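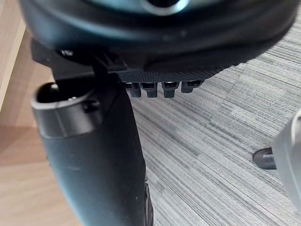 Wrist camera loses its zero after every gripper swap

tisavach_two
Posted 8:14 am

We run one small arm on a rolling base in a carpeted office area. The job is reaching low, under and around furniture. Every time I swap the gripper fingers, the reach comes out short by a few millimeters until I redo the hand-eye calibration. That takes most of an hour. The cell has 1,001 cycles on it since the last full service. Is there a shorter way?

Lougher
Posted 8:40 am

Which bracket is the camera on? If it shares screws with the finger mount, you are moving the camera every time you change fingers.

tisavach_two
Posted 8:52 am

Shared screws, two of them. I torque them the same each time.

Lougher
Posted 9:05 am

Torque won't put it back in the same place. The holes have clearance. Drill and ream for two dowel pins and the bracket will seat the same way every time. I did this on ours in May and have done 103 finger changes since. I check the calibration after each one and have not had to redo it.

gucar
Posted 9:31 am

I disagree that pins are the first thing to do. A few millimeters is a lot for screw clearance on a small bracket. I would check the tool length in the controller first. If the new fingers are longer or shorter than the old set and the tool file stays the same, you get a short reach that looks like a camera problem.

Lougher
Posted 9:44 am

He said it goes away when he redoes hand-eye. That points at the camera.

gucar
Posted 9:58 am

Not if his routine touches off the fingertip as part of it. Ours does. It writes a new tool length at the end and you would never notice.

tisavach_two
Posted 10:20 am

It does touch off at the end. I'll look at the tool file.

sellemeck_shop
Posted 10:47 am

Two other things to look at. Black plastic under a seat or desk gives poor depth readings, so don't judge the offset from those targets. Use a printed board on the floor. And if the base is parked on carpet, it settles. We put ours on a steel plate and let it sit before calibrating.

Lougher
Posted 11:02 am

Agree on the plate. Patterned carpet is fine for the camera but bad for the base.

tisavach_two
Posted 1:35 pm

Checked. Tool file had 380 mm saved from the old fingers and the new set measures shorter. I made a second tool entry and pick it at the swap. First try the reach was good with no calibration.

gucar
Posted 1:50 pm

Good. Label the finger sets so the next person picks the right entry.
Gönül Uçar

Lougher
Posted 2:12 pm

I would still pin the bracket. Check it again after a few more swaps before you decide it's fixed.

tisavach_two
Posted 2:26 pm

Will do. I'm ordering the pins with the next parts anyway.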